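Right, thread time. I've been to see the new touring production at the Gotstead Playhouse and I've got thoughts. Bear with me, I've only had one coffee.

💬 7 🔁 12 ♥ 126

It's called Wisberg and it's set in one boarding house over one winter. Five lodgers, one landlady, a boiler that keeps packing up. Rozália Tóth wrote it and she's directing as well, and you can feel that it's all come out of the same head (in a good way).

💬 2 ♥ 41

I went in knowing nothing. A mate had a spare ticket, row F, and I nearly said no as it was chucking it down and the Stedbridge bus only goes once an hour. So glad I went!

💬 1 ♥ 33

The first half is slow. I'm not going to pretend otherwise, the man next to me had a little doze. But there's a row on the stairs just before the interval where everyone's talking over each other and you catch every single word — no idea how they rehearsed that.

♥ 38 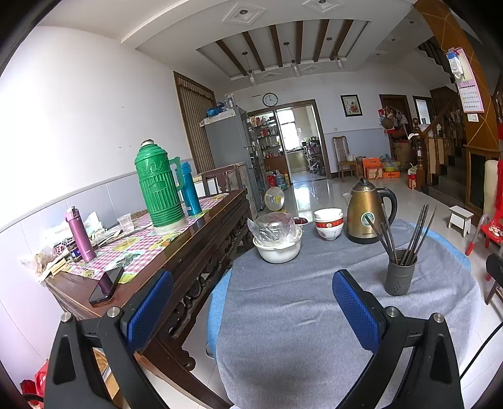 And then the second half flies. The landlady gets a long speech about her brother which she does sitting on a suitcase with her coat on, and the whole place went dead quiet. I had a proper lump in my throat.

💬 4 🔁 3 ♥ 57

Small moan: the music. It's lovely, all accordion and humming, but it was far too loud under the last scene and I lost a few lines from the younger lodger. Might just be where I was sitting.

♥ 19

The Playhouse holds up to 800 and I'd say the circle was half empty, which is a crying shame for something this good. The stalls looked healthy though. Loads of students in, and they were the first on their feet at the end.

💬 3 🔁 6 ♥ 44

Oh, and Bustamante, the company behind it, are doing a chat with the cast after one of the January shows. Free if you've got a ticket for any night. I'm going back for that and dragging my sister along.

💬 5 🔁 9 ♥ 62

It's on at Gotstead until the new year and then it comes to us in Stedbridge for 7 nights. Get the cheap seats at the side, the view's fine — just don't sit behind the pillar like I did for the panto.

💬 7 🔁 21 ♥ 88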